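Speaker notes: Diltbridge parents' morning, Saturday

Okay, hi everyone, grab a coffee and a chair (there are more stacked by the piano). I'm Mimoza, mum of three, and I'm talking about car games today, which I fell into when we drove to Mitunau with a four-year-old and no tablet. Never again without a plan!

PAUSE, let the latecomers in.

First game is Colour Snap. Everyone picks a colour, first to spot ten cars in it wins. My youngest picks white every single time and she flogs us. Audrey-Anne Fraser's lot play it with trucks only, and it lasted them 43 kilometres.

Next, Story Swap. You say one sentence, the next person says one, and round it goes. Ours had a wombat called Mnguni who ran a bakery, and he's now got his own birthday. (Tell the pie bit if they're laughing. Skip it if they're not.)

Then the quiet one, my favourite! Everyone guesses how long till the next town, and no talking until you get there. Closest guess picks the music. Have a plan for when it's the same song for 30 minutes.

Ask the room: who's got a good one for under-threes? Chak-lun had a clapping game, get him up if he's here.

For the treasure hunt I hand each kid a list at the first petrol stop. Feather, something round, something brown, something that smells nice. Bring a bag for the feathers.

Finish with the swap table. Drop your favourite game in the box and take somebody else's home.

Related
Rainy day cubby ideas
Zdenka's no-mess craft box
Board games for mixed ages
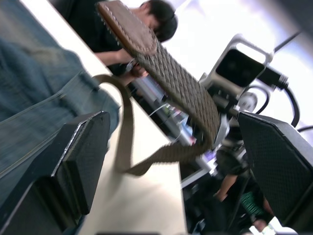 Brown woven leather wallet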